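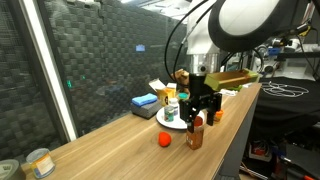
Budgeting for a second arm – what did you forget to include?
Started by sornska_bench

Hello all, long-time reader and very occasional poster. We've had one arm on a table picking up groceries and household bits for a good while now, and I've been asked to put together the numbers for a second station before October, when our spending gets looked at. The arm and gripper are the easy part as I have a quote for both. What I'm struggling with is everything else, and last time I got it badly wrong (I left out cables altogether, if you can believe it). My list so far is a table, a gripper, a spare set of fingers, lighting, some sort of screen round it and a box of objects to pick up. What would you add?

potus_on_wheels wrote:
Spare fingers, plural sets! We got through three in our first year, mostly from jars. I'd also put in a proper line for cable management, by which I mean decent clips and a sleeve. Ours used to hang in great big loops beside the wrist and I was forever stopping the thing to have a look. The sleeve cost us 167 including delivery and I wish I'd bought it on day one.

begum_r wrote:
Lovely to see someone planning ahead. I'm going to disagree a bit on the screen, though. We paid 900 for panels and foam tiles to quieten the room down, and I can't say I'd do it again. Carpet on the floor and a door that shuts would have got us most of the way. Put the money towards somebody's time, as setting up took us 14 working days and we'd budgeted for none of them.

potus_on_wheels wrote:
Oh, I'd keep the foam, begum_r. It depends so much on the room. We share ours with people on the phone all day and they'd have had us out by now without it.

begum_r wrote:
Fair enough, we've only got ourselves to annoy.

atuvia_fan wrote:
Don't forget the shopping! Bottles, tins, little tubs with lids, a cloth or two, something round that rolls. It sounds like nothing but things get squashed and labels come off, so we put aside about 30 a month for replacements. I'd buy two of everything at the start too – shops change their packaging and then you can't match what you had.

sornska_bench wrote:
This is all so helpful, thank you. Sleeve, more fingers and the monthly shop are going in. Still undecided on the foam, so I'll ask for it as a separate line and see what they say. Has anyone bought their table second-hand?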